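Home | Forums | Arms and Grippers | Faults | Search

Left gripper drops out during two-arm handover

nadine_saab
Jun 27, 2024
We run a two-arm cell on tabletop work. The right arm holds a handheld tool upright and the left one closes near the tip. After about 200 cycles the left gripper stops answering and the controller keeps the last force value. There is no alarm. The log shows a 700 ms gap, then a stale position. The cable on that side loops up from the wrist and plugs into the top of the housing.

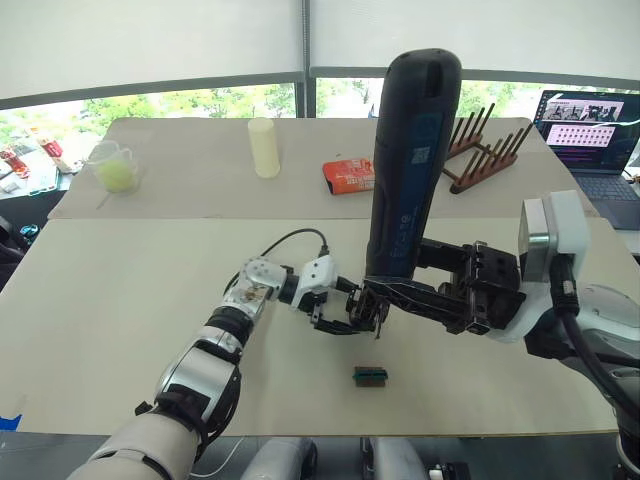

Rami Semaan replied that it sounded like the connector. He had the same gap in January and a strain relief clip cured it.

nadine_saab
I swapped the cable first. The new one lasted 1,170 cycles and then did the same thing, so I don't think it's only the connector. What bothers me is the missing alarm - the other arm kept moving for 7 seconds on old data.

youssra_b
Disagree with Rami. A clip hides it. Your watchdog should stop both arms when either gripper goes quiet. On the Pollel controller that is off by default.

nadine_saab
It was off. I have turned it on and cut the speed until I know more. I also checked the fingers for play. They are scuffed along the faces and edges but they close evenly. 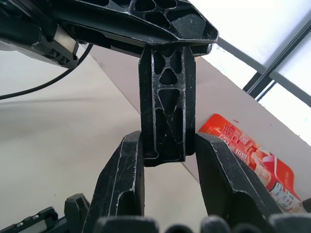
Next I will log the supply voltage at the wrist and run the same job with the tool left out. If the gap still shows up, the housing goes back to Mikadura.

Comments (2)

Nour Abu Hammour: Check the ground too. Ours was a loose screw.

Samira Zein: I'd keep people away from that table until the stop is tested - slow speed or not.

Contact | Copyright Gitport Forums | Back to top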